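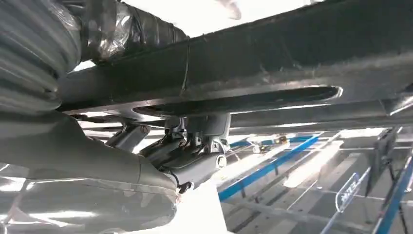

Give the garage back to the people who make things

October 2025

I have lived in eleven homes and I can barely remember the lounge rooms. A couch against a wall, a television, a window with a blind that stuck. But I could draw you every garage, shed, carport and lean-to from memory, right down to where the extension lead hung and which corner flooded. I suspect plenty of people reading this could do the same, and I think it says something about which rooms we live in and which ones we just sit in.

So I want to make the case for the garage! A proper case, because I think it's being quietly taken away from us and we're hardly making a fuss.

When we were looking to buy in Prendar a couple of years ago (population 2,635, one bakery, a very good hardware shop), the agent's listings all said the same sort of thing. "Double garage, ideal for conversion." "Potential fifth bedroom." "Would suit media room or home gym." Every second house had the garage described as a thing waiting to be turned into another thing. One place had already been done, with downlights and a plush beige floor, and you could still see the ghost of the roller door in the brickwork out the front. It was a lovely room. It had a big lounge in it, facing a big television, on the other side of a wall from the room that already had a lounge and a television.

We bought the one with the ugly garage.

It's a fibro box off the side of a house that's almost 100 years old, clearly added much later by someone with strong opinions about where a window should go. It leaks at one end. The bench came with the place and can't be removed without taking the wall with it. In the time we've had it, that garage has been a bike shop, a seedling nursery, a place to dry out a tent, a stage for a puppet show, a brewery (briefly, and we don't talk about the smell), and the only spot in the house where a teenager will willingly have a conversation with an adult. It's easier to talk when both of you are looking at a bike chain.

What I love is that a garage doesn't tell you what to do in it. A kitchen is for cooking and a bedroom is for sleeping, and if you start sanding a chair in either one you'll hear about it. The garage lets you leave a job half done. You can walk off from a table with three legs glued and one leg waiting, go and have your tea, and come back two days later and the thing is sitting there exactly as you left it, with the pencil on top. I can't overstate how much that matters. Most of the hobbies I've given up in my life weren't given up for lack of interest. They were given up because I had to get everything out of a cupboard to start and put it all back to finish, and after a while the cupboard won.

People sometimes tell me they've no use for a workshop as they aren't handy. I wasn't handy either! I grew up in a house where a dripping tap was a phone call. The first thing I ever built was a shelf for paint tins, and it sloped so badly that the small tins migrated. But I had somewhere to be bad at it. I could make a mess, swear a bit, look up what I'd done wrong, and have another go the next evening without anyone needing the table for dinner. You get handy by having somewhere to be unhandy for a good long stretch.

A word about shelving, while I'm here, as it's the one bit of kit I get evangelical about. If you do nothing else to your garage, get things up off the floor. I held out for ages, thinking racks were for warehouses and very organised people, and lived with a slowly spreading heap. Then a warehouse across the river was closing and I picked up a couple of bays of used steel racking, plus a roll of rubber matting, for $354 all up. I carted it home in a borrowed trailer over two trips and had it standing by dark. It was like getting another room. The floor came back. I found a drill I'd replaced, and then I found the drill I'd replaced it with.

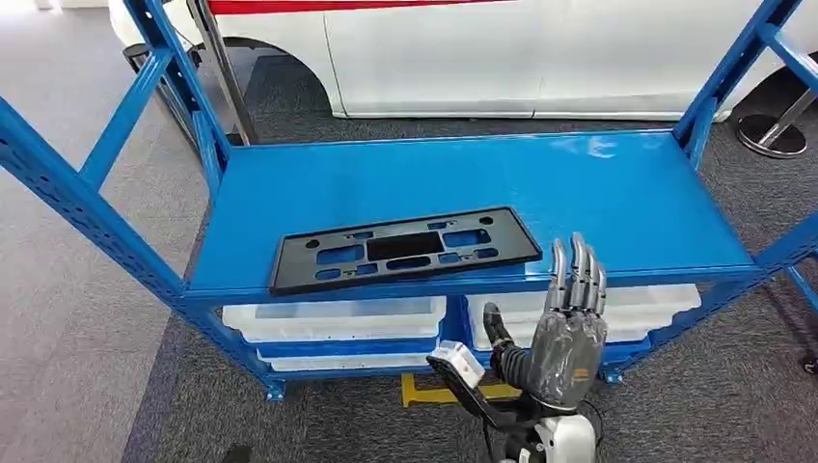 Blue steel shelving with slotted uprights, and a white car behind it.

I like the slotted sort best. The slots let you change your mind, and you will. You think you want a shelf at knee height and then you buy a chest freezer or someone gives you a canoe. With old-fashioned angle uprights you undo a few bolts, shift the shelf, do them up again. There's also a huge amount of it out there second-hand, and a scratch or a bit of surface rust doesn't bother it in the least. Fix the tall ones to the wall, please, and put the heavy stuff down low.

You can spend a lot more, of course. There's a whole industry now devoted to the garage as showpiece. I've flicked through the Unodeck brochure, with its snap-together floor tiles and its cabinets that close with a whisper, and I've stood in front of the Clikik wall system at the hardware shop clicking the hooks in and out like a kid. It's good gear and the clicking is very satisfying. I've nothing against anyone who wants it. A friend has a whole wall of it and she makes beautiful guitars in front of it, so who am I to say.

But I do get a bit twitchy when the pictures show a room so perfect you couldn't bring a muddy wheelbarrow into it. If you're frightened of scratching the floor, you're back in the lounge room. I'd rather see the money go on a decent light and a good vice. Add a heater if you're somewhere cold. We have a little Kütt panel heater on the wall that takes the edge off in winter, and it probably doubled the number of evenings I spend out there.

Now to the harder part of the argument, as I don't want to pretend this is only about me and my paint tins. Lots of people don't have a garage and never will. If you rent a flat, reading somebody rave about their leaky fibro box must be fairly irritating. And housing is short, and I can hear the reply already: surely a garage turned into a bedroom for an actual person beats a garage full of old skis. Fair enough. I agree with that, in fact. If the choice is between a place for someone to sleep and a place for me to sand a chair, I'll sand the chair on the footpath.

That isn't usually the choice, though, going by the listings I saw. It was media rooms. It was a second lounge. And in new apartment blocks the storage cage has shrunk to something that fits one suitcase standing up, with a sign telling you not to do any work down there. We've designed a lot of homes on the idea that the people in them will watch things and buy things and never once need to cut a piece of wood.

So share them! This is the bit that makes me hopeful. There's a shed behind the old primary school in Prendar where anyone can go and use a bench for a gold coin. It opened in April and it was packed before the weather had even turned cold. There were people fixing toasters, people turning bowls, one fellow rebuilding an accordion reed by reed. Some of them have perfectly good garages at home and come for the company. Plenty of them live in units and had been doing their woodwork on a balcony with the neighbours glaring. I'd love to see one of these in every suburb, and I'd love to see councils treat a shared workshop as a normal thing to ask of a big new development, in the same breath as the bike parking and the bins.

And if you've got a garage that you don't use, lend it. There'll be someone in your street with a kayak to patch or a cot to paint for a baby that's coming very soon. We had a neighbour in ours for most of last winter restoring a sideboard, and in return we got company, a great deal of soup, and a lesson in French polish that I've since ignored because it's far too much work.

As for the car, well, ours lives on the street under a gum tree and is covered in what gum trees drop. I used to feel a bit guilty about that. Then I noticed that most of the cars in our street are parked outside as well, and behind nearly every one is a garage door with a strip of light showing under it after dinner, and a radio going, and somebody hunting for the ten millimetre socket.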